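Clumel Packing Room — Monthly Meeting Minutes
September, 9:30 a.m., at the green bench

1. Last month's minutes
Read and approved with one fix: the missing tape guns were found in the Trevor cabinet, so that line comes out of the open items.

2. Numbers
What a month! We handled 1,093 parcels, and 341 of those were mailer bags (the rest boxes and padded envelopes). Returns came to 177. Everyone agreed the bench crew deserves a big thank-you, and bagels will be provided at the next meeting. Whoever orders them, please get the plain ones too this time.

3. Moving the bench
The group loves having the bench near the windows. Labels are so much easier to read in the daylight, and the late crew says the room just feels better. Two people asked about glare in the afternoon — we'll try it for another month before anyone prices blinds. The gray carpet stays for now. It does collect bits of tape backing, so please do a quick sweep before you leave.

4. Jamow supplies
The new roll of large mailers tears much more cleanly than the old one. Approved: 10 more rolls. The small size is still on back order and Jamow has not given a date. Until then, use the medium and fold the flap down twice.

5. Crate and scanning station
Long and very happy discussion on this one. The bright green crate goes on the left side of the bench, with the scanning station in the middle, so parcels travel left to right. The label on the station's column asks for the shipping label to be placed face up, and we'd like that to become a habit for everybody. Soft mailers should be smoothed out on the platform first, with the whole bag inside the white border. The ruler marks are right there, so use them for odd sizes!
Agreed: don't heap the crate. Big bags get scanned first — they slide over the rim and take up all the room. Someone will print a card for the label holder on the crate's long side. Wording to be settled by email. 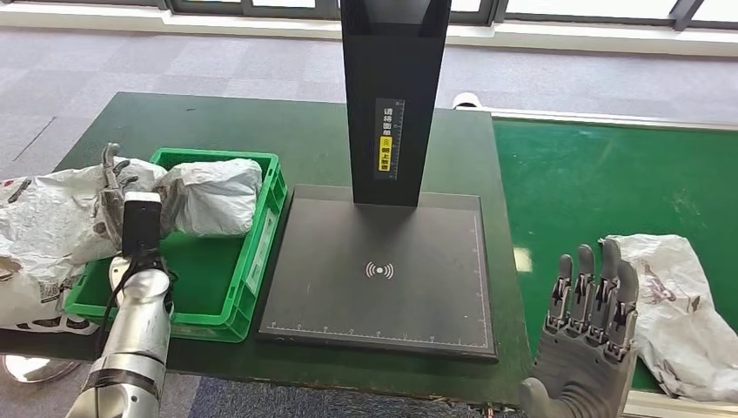

6. Torodix shelving
The quote came in under what we feared. Two bays approved, a third put off until we see how the first two fit beside the door. Measurements to be checked again before the order goes in.

7. Other business
Request for a second trash can by the bench: yes, please, right away. Request for a radio: yes, at low volume, and the morning crew picks the station until noon.

Meeting closed at 10:20 a.m. Next one is at the same time, same spot.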